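# Chapter 4: A Place for the Paper

Most of us, if we are truthful, have lost an important letter in our own office. I once spent the better part of a Wednesday looking for a single delivery note, and found it in the end under a seed catalogue. So before we come to indexes and retention dates, I should like us to linger a little over the humble cupboard – the sort with two doors and a shelf that you will meet in nearly every office you work in. 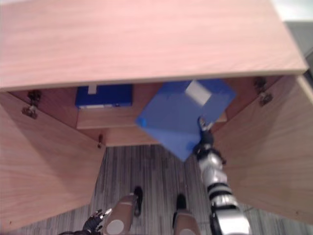
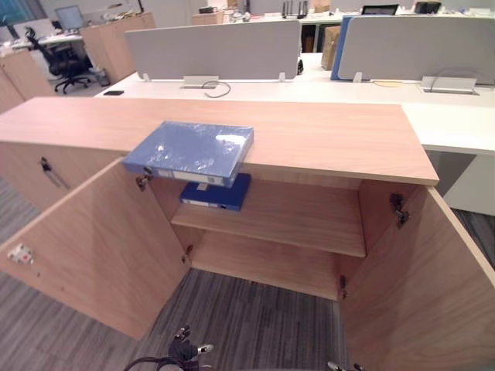 *Figures 4.1 and 4.2. A wooden office cabinet with both doors open.*

Look first at the shelf in Figure 4.2, where a royal blue binder lies flat with its spine label showing. A lighter blue one, still in its clear film, rests on the top. Would you store them flat or upright? Both ways have their friends, and we shall give each a fair hearing.

Our companion through the chapter is Iddrisu Mahama, who took over the records at Bonsu, a small furniture importer, and inherited 152 binders with hardly a legible spine among them. He sorted them over 14 working days, beginning with the suppliers (Tatside and Ridano filled a whole cupboard between them!) and leaving the dreaded petty cash until last.

By the end of this chapter you should be able to:

- write a spine label that a stranger can follow
- plan the shelves of a two-door cupboard
- decide when a binder is full and a new one is due

Before reading on, open the nearest cupboard and write down what you find there.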